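Silver nanoparticle colloid turns gray overnight, what am I doing wrong?

Asked by Jaqueline Varela, 3 January 2022

I'm making silver nanoparticles by the citrate method for a teaching lab. Silver nitrate in water, heat to a boil, add the sodium citrate dropwise, keep stirring. The solution goes yellow and looks fine. By the next morning it is gray-green and there is a dark film on the bottom of the flask. I've had the same result with 3 batches. The same recipe worked in April. The only change I know of is that we moved to a different building and get our water from a different still. Glassware is washed with detergent and rinsed with tap water, then distilled.

2 answers

Goicoechea
Chloride, most likely. Tap water has plenty of it, and silver ions will drop out as silver chloride. Even a small amount of dissolved salt also screens the charge that the citrate gives the particles, and then they clump. The gray color is the clumping. Test your still water with a few drops of silver nitrate solution in a clean tube. If it turns cloudy, that's your answer.

For the glassware, skip the tap water rinse at the end. Soak in dilute nitric acid, then rinse several times with deionized water – not from the still until you've checked it. Wear gloves and do the acid soak in the hood. 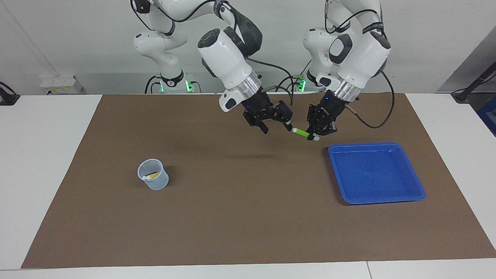

Can I save a batch that has already turned gray?
Once the particles have fused, adding more citrate will not separate them again. Put the batch in the silver waste and start over with clean water.

Also check how you store it. Silver colloid should be in a dark bottle, or wrapped in foil, in the fridge. Don't freeze it. Ours was left on a windowsill once and went off in a couple of days, while the rest of the same batch in the fridge was still yellow weeks later.

If you have a UV-vis, run a spectrum right after the synthesis and again the next day. A small silver colloid has one peak near 400 nm. If the peak drops and a broad shoulder grows at longer wavelengths, it's aggregating.

Ulamell
Had this too. New stir bar fixed it for me. The old one was scratched and had metal stuck in it from some other prep. I don't know about the water.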